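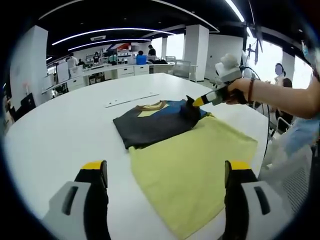

The film was mixed for a full room and should be heard in one first, Oliwia Malinowski told exhibitors ahead of the October opening of Fesberg, adding that the home version will follow only when the theater run has ended.

RANDIER TO OPEN "FESBERG" AT THE SENEVIRATNE IN OCTOBER

Randier has confirmed that Fesberg, its second feature, will open in October at the Seneviratne. The film runs 72 minutes without an intermission. It was directed by Malinowski from a screenplay by Szymon Szulc and is set over a single night at a mountain rail depot where two signal operators disagree about whether a late freight train has passed.

Principal photography was completed on location and on one interior set. The depot control room was built at full scale with removable walls on all sides, which allowed the long dialogue passages to be covered without moving the desks. Exteriors were shot at night using available yard lighting and a small number of battery units.

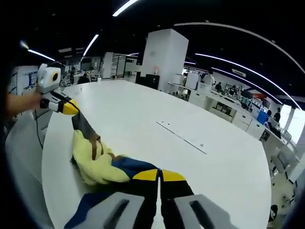
Garment with blue and yellow panels, white table.

The picture was edited in scene order. Dialogue was recorded live wherever the location permitted, and lines lost to train noise were re-recorded by the original cast. Sound post-production was carried out by Lastix, which delivered a surround mix and a separate stereo mix. The stereo mix was prepared from the original tracks and has its own level settings. Exhibitors with older equipment are asked to request it by name when booking.

Szulc's screenplay began as a radio play. Most of the original text has been kept, though the narrator has been removed and the final conversation now takes place outdoors. "The radio version told you where the train was," Szulc said. "The film leaves the two of them to work it out, and they do a poor job."

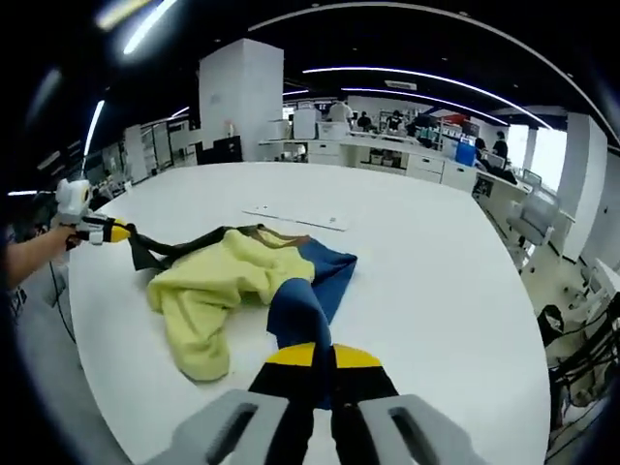

Page 2

The opening screening will take place in the 200-seat main auditorium at 7:30 p.m. and will be followed by a discussion with Malinowski and Szulc. Later screenings will be held in the smaller hall. Open captions will be shown at all matinees. A total of 900 tickets has been released for the first part of the run, and further dates will be added subject to demand.

Theaters wishing to book the film may request a digital cinema package or a file for preview. The package is supplied unencrypted for technical checks and encrypted for public screenings. Keys are issued per screen and cannot be transferred between venues. Stills, a cast list and the full technical sheet are available from the Randier press office.

Contact: Randier press office | © Randier. All rights reserved. | Back to top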